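Octagon and dot tiling

Octagon and dot is a surface pattern used in floor and wall tiling, in which large eight-sided tiles are set edge to edge and the square gaps left at their corners are filled with small inserts, called dots. The dots are usually turned 45 degrees to the walls of the room and read as diamonds. The pattern is also sold as "octagon and cabochon" or "clipped corner." In geometry it corresponds to the truncated square tiling, one of the 11 uniform tilings of the plane by regular polygons when mirror images are not counted separately.

Geometry

In the regular form, every edge of the octagon has the same length as the side of the dot. Two octagons and one square meet at each vertex. The interior angles are 135, 135, and 90 degrees, which sum to 360 degrees and close the plane without gaps. There is one dot for each octagon.

Most commercial tiles depart from the regular form. The clipped corners are made shorter than the four main sides, which reduces the dot and leaves a larger field tile. Such tiles are described by the ratio of the clipped edge to the main edge. A ratio of 1 gives the regular tiling, and a ratio of 0 gives a plain square grid.

Materials

Unglazed porcelain is the most common material for floors. Glazed ceramic is used mainly on walls, where abrasion is low. Stone versions are cut from square blanks by removing the four corners, and the waste is seldom large enough to be reused as dots. Cement tiles are pressed in a divided mold.

Dots are often supplied in a contrasting color. When field tile and dot come from different production runs, the thickness of each must be checked before setting, as a raised dot will chip under foot traffic. The Zitex catalog lists the dot separately under item 3633, with a stated thickness tolerance tighter than that of the matching field tile.

Mounting

Small formats are mounted on sheets, either face-mounted on paper or back-mounted on mesh. Sheet edges follow the outline of the octagons and interlock with the adjoining sheet. Dots along the edge are either attached to one sheet only or left loose and placed by hand. Katene sheets follow the first practice and Rivero sheets the second. The two are not interchangeable within one field.

Installation

Layout begins from two perpendicular chalk lines at the center of the area. Partial tiles are balanced at opposite walls. A border of straight-cut half octagons may be used to finish the field.

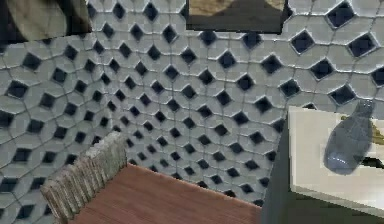 Joint width has a strong effect on the result. A wide joint enlarges the opening at each corner, so that a dot cut for a narrow joint appears undersized. For hand-set work, 3 mm is a common joint width. The joint around the dot should match the joint between the octagons, and spacers made for square grids do not fit the three-way vertex. Wedges or notched spacers are used.

Grout is packed diagonally to the main joints. Dark grout makes the outline of the octagons more prominent, while a grout close to the field color lets the dots stand out on their own.

Variants

The Zurkby layout omits the dot in alternate rows and replaces the clipped tile there with a five-sided or six-sided piece. Tamsin Ormsby classed it as a separate pattern on the grounds that its repeat unit is doubled in one direction. Trade catalogs generally list it under octagon and dot.

See also: Basketweave tiling; Hexagonal tiling; Pinwheel tiling; Truncated square tiling

Last edited Aug 7, 2025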